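Paper stock log, 28 December 2021

Carried over from the September trials. Purpose is to settle which stock goes to Teston for the spring run of small envelopes, and whether the Bendent glue is worth keeping on the shelf.

Stock on hand

Uysal coated red, 319 sheets after trimming. Boltuvness uncoated, one opened ream, edges slightly curled on the side that faced the radiator. Moved it to the lower shelf under a board. The uncoated stock folds cleanly with the grain and badly across it. Marked grain direction in pencil on the wrapper, as the mill label has come off.

Fold test

Cut nine blanks from each stock, scored with the blunt wheel, folded once by hand and once with the bone folder. Coated red cracked at the fold on the cross-grain blanks, fine white line visible at arm's length. With the grain there was no cracking on the first fold and slight cracking after the flap was opened and closed repeatedly. Scoring deeper made this worse. A wider score channel helped. Going to the wider channel for all flaps from now on.

Uncoated did not crack in either direction but the cross-grain folds spring back. Flap will not lie flat without glue or weight.

Glue

Bendent applied thin with the foam roller. Grab is quick on uncoated, slow on coated. On coated it needs to sit under a board for a full lunch break before handling, otherwise the side seam slides. Old paste from the brown tub is slower still but does not bleed through. Left the seams overnight and pulled them by hand: uncoated tore in the fiber, which is what we want. Coated let go at the surface layer on two blanks, both from the end of the roller pass where the glue was thinnest.

Foil

Gold on coated red is the combination the customer wants. Small closed shapes in the characters fill in if the dwell is too long. Shortened the dwell and raised the pressure slightly, and the counters opened up. Large strokes then showed pinholes. Compromise setting written on the card taped to the press. For reference on layout, the characters can carry most of the front panel, with a line of Latin letters above and one small flower motif low in the corner. Fine pattern should stay away from the flap fold. 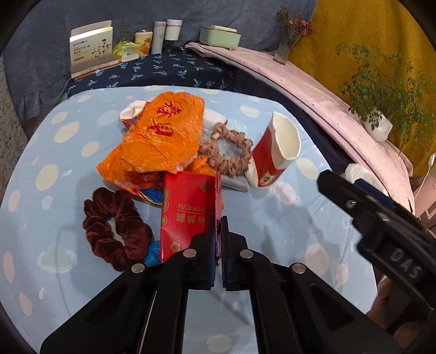
Die and waste

Job number 1769. Die as drawn gives up to 300 envelopes before the corner knife needs dressing. The nick at the lower left of the die leaves a tag of paper that has to be picked off by hand. Ask for it to be ground down before the next run. Rotating the layout a quarter turn puts the flap with the grain and wastes a strip along the long edge. Strip is wide enough for seals, keep it.

Open items

Repeat seam pull on coated with a second roller pass.
Check whether Teston can store flat, out of the sun. The red had faded a little on the sheet left in the window.
Order foil, gold only.
Replace the blunt wheel bearing, it drags on the return stroke.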